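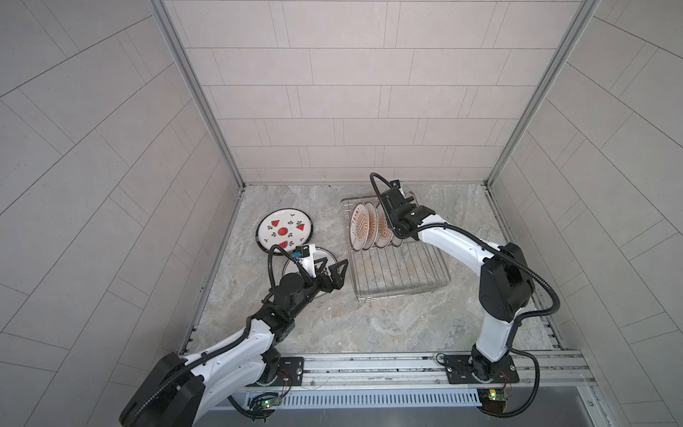
Nurhan Bayram wrote in to say that plates always come out of the rack with a little puddle along the bottom rim, and could I please go over how to load one properly, from the beginning, as if the reader had never owned a rack in their life. Well, I'd be delighted! I grew up in a house with no dishwasher and five people at the table, so I have opinions on this that go back a long way.

What follows is for a plain wire rack, the kind with slots for plates standing on edge. If yours is a fancy two-story affair, most of it still applies to the bottom level.

Before you wash anything

Clear a space next to the sink that's a good bit bigger than the rack itself. You want room to set a plate down flat for a moment while you sort out where it's going, and you will want that more often than you think. Put a towel or a drip tray under the rack now, while your hands are dry. I have an old Otden tray with a lip on one side, bought for 29 dollars in a fit of optimism, and it has outlasted two racks.

If your counter is perfectly level, fold a dishcloth in half and tuck it under the back of the tray so the water runs toward the sink. A small tilt is plenty.

Washing order

Glasses first, then silverware, then plates, then anything greasy. Everybody's grandmother said so and they were right. Stack the dirty plates by size before you start -- big ones at the bottom -- and work down the stack. Your small plates get done first and the big ones last, and that's a nuisance for loading, so I wash all the small ones, leave them in the other side of the sink, and rack them after the dinner plates.

Loading the plates

1. Rinse the plate and hold it upright over the sink until the stream off the rim slows to drips. Count to three if you're the impatient type (I am).

2. Start at the back with your largest plates. Hold each one by the top edge, lower it into the slot, and let go only once you feel the rim settle against the wire.

3. Face them all the same way. A plate leaning against its neighbor's back dries slowly in the place where they touch.

4. Skip a slot between deep plates or anything with a wide rim. Flat ones can go in neighboring slots.

5. Small plates go toward the front, where you can get at them.

6. Bowls last, tipped well over so the foot ring doesn't hold water.

About that puddle, Nurhan: it collects where the rim sits on the wire. After ten minutes or so, go back and give each plate a quarter turn in its slot. It takes no time at all and the rim dries along with everything else.

Unloading

Take plates out from the front, one at a time, gripping near the top. Run a dry towel around the edge before stacking. If you feel any damp on the underside, lay the plate flat on the towel, face down, and come back to it after you've put the glasses away.

Once a week I lift the whole rack into the sink and scrub the feet with an old toothbrush and a splash of white vinegar.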